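Projects > Furniture Reuse > Progress reports

Selvanayagam Household Furniture Reuse Scheme
Second progress report to the Bullis Fund, June 2020

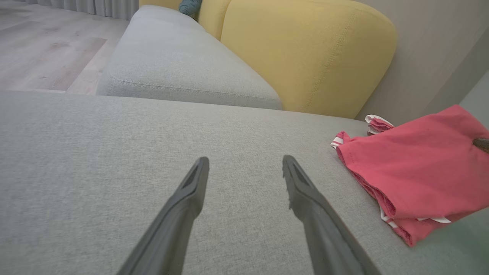

The scheme was set up to supply good second-hand furniture to households moving into unfurnished tenancies. The present report covers stock, deliveries, repairs and spending since the first report, which was submitted in November. It has been prepared by Hywel Gwilliam, Scheme Manager, and approved by Damian Ortner on behalf of the partners.

Stock and donations

Donations were steady until the middle of March, when collections were suspended. They resumed on a limited basis in May, from doorsteps and garages only. Beds and tables are in good supply. Sofas remain the item most often requested and the hardest to provide, as many of those offered have lost their fire safety label and cannot lawfully be passed on. The donation form now asks about the label before a collection is booked, and wasted journeys have fallen as a result.

Upholstered items are held for a short period after arrival before they are cleaned. This has put pressure on space at the Pastis Road store, and the partners have agreed to use the upper floor until the end of the year.

Deliveries

The scheme has furnished 90 homes in the period, against a target agreed with the Fund of 16 fewer. The result is welcome but should be read with care - a good part of it reflects urgent requests in April, when single people were moved out of shared accommodation at short notice. Many of these deliveries were smaller than usual, consisting of a bed, a chair and basic kitchen items.

Fifty-two households returned the follow-up form. Most were satisfied with what they received. The complaints concerned delivery times and, in three cases, a sofa that would not pass through the door. Staff now ask for the width of the narrowest doorway when the order is taken.

Repairs and training

The upholstery course was halted after its fourth session. Six trainees had enrolled and five have said that they wish to return. The tutor has prepared written notes on webbing and cushion covers for use at home, although it is accepted that these are a poor substitute for bench work. We ask the Fund's consent to carry the unspent tutor fees forward.

Spending

Spending is within budget overall. Van hire was overspent by £700, owing to the need for a second vehicle while crews were kept apart. This has been met from savings on training. The Zarkska stock system was renewed for a further year at the same price.

Next period

The priorities are to reopen the store to visitors by appointment, to restart the course with smaller groups, and to settle the lease on the Pastis Road building. The landlord's reply on the last point is still awaited.

3 shares | 0 comments

Related items
First progress report to the Bullis Fund
Fire safety labels: guidance for donors
Pastis Road store: collection arrangements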